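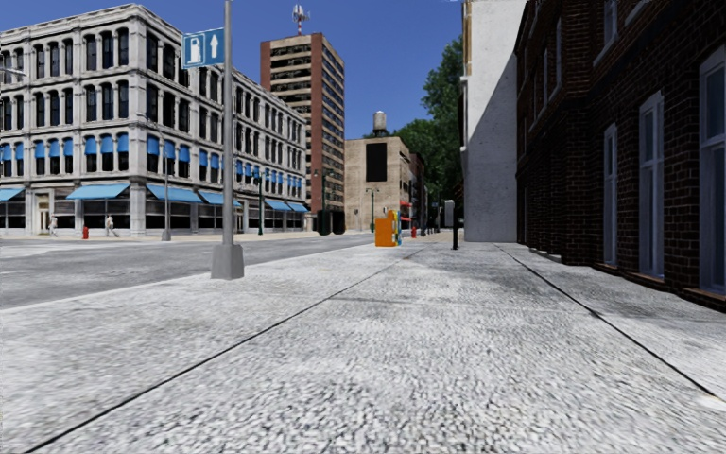
Vernham Readers' House
Premises and Event Safety Checklist, with Inspector's Comments
Reading Room, Bookstore and Author Supper

Inspection period: December 2024
Inspected by: Heather Quinlan
Received for the House by: Darcy Katene

Scope. This checklist covers the ground floor reading room, the bookstore, the stock room and the supper room as used for public readings. It does not cover the upstairs offices, which are inspected under the lease. Items are marked Satisfactory, Action Required or Not Inspected. Comments form part of the record and should be read with the mark.

Section 1. Entrance and Admission

1.1 Main doors open fully and are not chained or wedged during events.
Satisfactory.
Comment: Both leaves were tested from inside and released on first push.

1.2 Posted room limit is displayed at the ticket table.
Action Required.
Comment: The limit for the reading room is 50 seated persons. The card on display still gives the figure used before the stage was extended. It must be replaced before the next ticketed reading. Complimentary tickets issued to publishers and reviewers count toward the limit.

1.3 Signing line is routed clear of the exit path.
Action Required.
Comment: At the Tarine launch in August, the signing table was placed beside the side exit and the line of guests crossed it. The table is to be moved to the east wall. The floor plan in the event binder has been marked to show the new position, and the author's escort should be given a copy.

1.4 Entrance mats lie flat and have no curled edges.
Satisfactory.

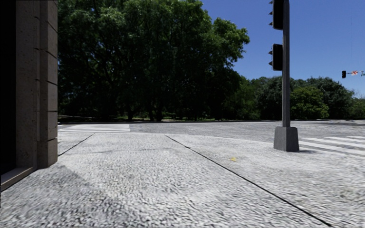

Section 2. Reading Room

2.1 Chairs in rows are linked.
Action Required.
Comment: The front rows were linked. The rear rows had been separated, apparently to make room for coats. Coats are to go on the rack in the hall. Staff should check the links after the audience has been seated as well as before the doors open.

2.2 Center aisle is at its full marked width.
Satisfactory.

2.3 Lectern is stable and its lamp cord is secured.
Satisfactory with comment.
Comment: The lectern is sound. The lamp cord is taped to the floor, and the tape should be renewed for each event. Readers often ask to move the lectern closer to the audience. This should be agreed before the doors open so that the cord can be laid again.

2.4 Microphone and speaker cables are covered where people walk.
Satisfactory.

2.5 Stage edge is marked and visible under reading lights.
Action Required.
Comment: The white strip has worn away at the left end, where most authors step up. Replace the full length. Please also have a member of staff at the step when the house lights are lowered.

2.6 Exit signs remain lit when the house lights are down.
Satisfactory.

Section 3. Bookstore and Stock Room

3.1 Tall bookcases are fixed to the wall.
Action Required.
Comment: All fiction cases are fixed. The poetry case was moved to make space for the Dunstan Prize display and has not been fixed again. Until this is done, the upper shelves are to be kept empty.

3.2 Display tables have no sharp corners at child height.
Satisfactory.

3.3 Step stools are in good repair and kept out of aisles.
Satisfactory.
Comment: One stool has a loose rubber foot. It was tightened during the visit and will be looked at again next time.

3.4 Cartons are stacked safely and below the sprinkler heads.
Action Required.
Comment: The stock room held 672 copies of the Sovdale anthology at the time of inspection, according to the delivery sheet. Cartons had been stacked above the painted line on the north wall. The delivery should be divided between the stock room and the locked cupboard under the stairs. No carton is to be stored on the stairs themselves.

3.5 Hand truck is available for cartons of hardcover books.
Satisfactory.
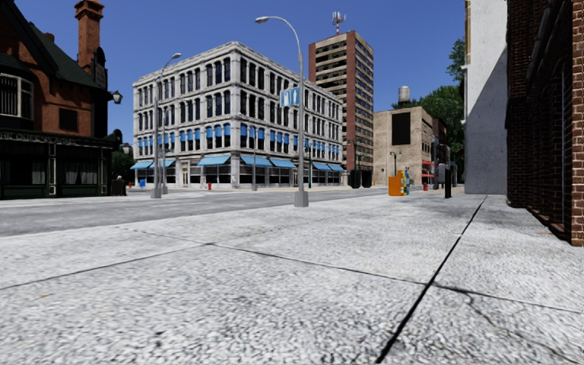

3.6 Stock room door closes by itself.
Action Required.
Comment: The door was held open by a carton of returns. The closer works once the carton is removed. Returns awaiting collection belong on the lower shelf by the desk.

Section 4. Supper Room

4.1 Seating plan leaves both exits clear.
Satisfactory.
Comment: The plan for 11 guests at the long table was reviewed. Any added place must be set on the window side.

4.2 Open flames are not used on tables.
Satisfactory.

4.3 Food allergies of authors and guests are recorded.
Action Required.
Comment: The form sent with the invitation asks for this, but 5 replies had been filed without the second page. The Events Office is to contact those guests directly.

Section 5. Records

5.1 Incident book is up to date.
Satisfactory.

5.2 Staff on duty have signed the evacuation sheet.
Not Inspected.
Comment: The sheet was with the Events Office. A copy is to be sent to the inspector.

Response from the House
Items 1.2, 2.1 and 3.6 have been corrected. The wall fixing under 3.1 is on order. The remaining items are assigned to the Events Office and will be reported in writing when closed.
D. Katene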